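Can the robot put the wine away yet? Speaker notes, Stutcombe evening talk

Good evening, and thank you all for coming out in December. (Wait for the coats.) I promised you chores, so we're starting with a wine rack.
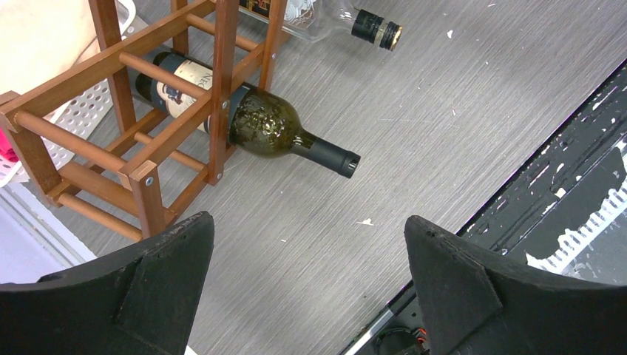
Miettinen
Robotics instructor, Plarkamstead

Now, most of us can slide a bottle into a rack while talking on the phone. A machine has to find the neck, judge the tilt and keep clear of every dowel – and glass throws highlights all over the place. 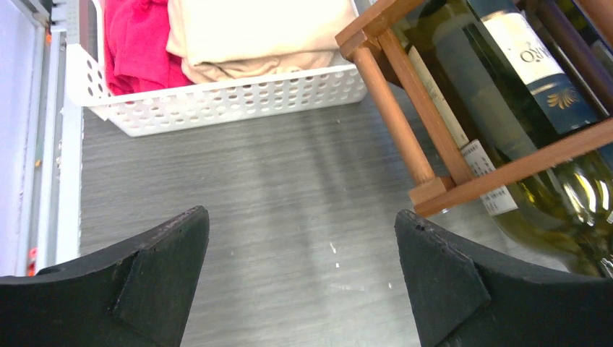 Folded cloth is its own headache, and I'll come back to laundry if we have time. Ask for a show of hands: who would trust a gripper with the good bottle? Let them laugh, then move on. 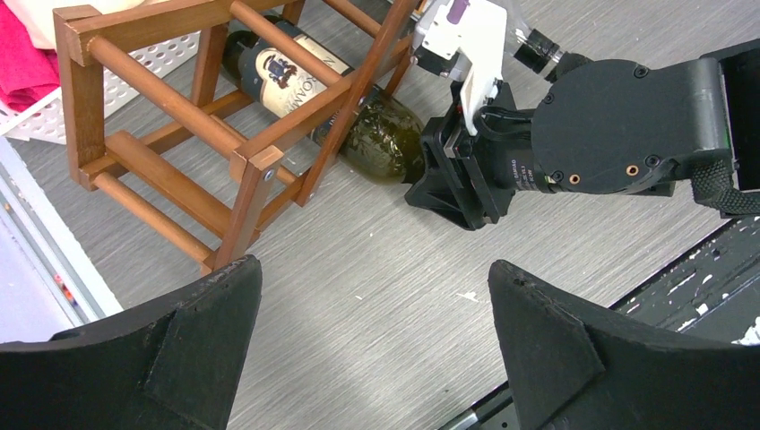 Two arms help, of course, but then each one has to stay out of the other's way, like my family in the kitchen. My own answer tonight is "some chores, slowly, with somebody close by." Mention the 4 handouts by the door.

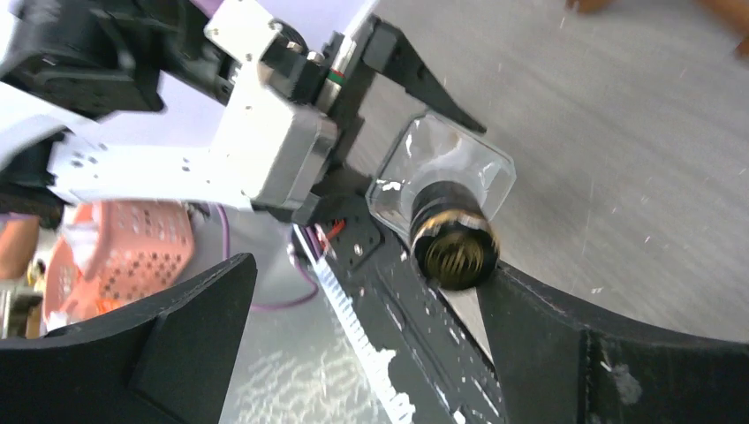 Clear glass bottle with a black neck, between two grippers.

Questions next. Repeat each one for the back row.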